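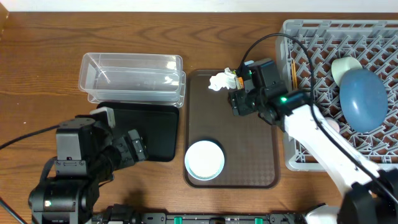

Zwei durchsichtige Kunststoffbehälter, ineinandergestellt, und ein flaches schwarzes Tablett.

Wie prüft ein Tierarzt das Blut eines Hundes?

Blut besteht aus Flüssigkeit und vielen winzigen Zellen. Die roten Blutzellen transportieren Sauerstoff, die weißen wehren Krankheitserreger ab. Für eine Untersuchung reicht eine kleine Menge, die mit einer dünnen Nadel aus einer Vene am Bein entnommen wird.

Im Labor zählt ein Gerät die Zellen. Andere Tests messen Stoffe im Blut, zum Beispiel Zucker. Jeder Wert wird mit dem Normalbereich verglichen – bei Katzen gelten andere Bereiche als bei Hunden.

Normalbereich: die Werte, die bei den meisten gesunden Tieren einer Art gemessen werden.

Stand: 19.10.26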